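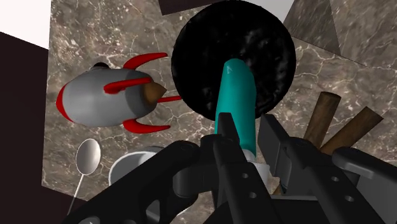
4/26/24

I spent most of this week on the grasp scoring code in Tremix, and it is finally in a state where I can write about it.

The old scorer picked a grasp by looking only at the target. It took the segmented points, fitted a main axis, and put the fingers on either side of it. That worked fine on a bare counter. Once I started scattering other objects in the sim, it kept choosing approaches where the finger links swept through whatever was next to the target. The fingertips were clear and the linkage behind them was not. I had been checking collisions against a box around each fingertip pad and nothing else.

So the checker now uses the full gripper model, including the outer links, at every step of the approach. This is slower. I run it only on the candidates that survive the cheap check, which left 17 for the run I was debugging yesterday.

The second problem was occlusion. The wrist camera loses a lot of the counter once the gripper is close. A cup half behind a link comes back as a partial blob, and the planner was treating the hidden half as free space. Asuka Oshima suggested keeping the last full view and merging it in until the arm backs off. I did that in March on a branch and forgot about it. It merged with two conflicts, both in the config loader.

Seed 2788 is still bad. The target overlaps a big dark disc in the camera view and the segmentation runs the two together, so the fitted axis comes out wrong. I have tried two different depth thresholds and neither helps much.

Next is moving the scorer out of the planner node so that Raris can call it directly.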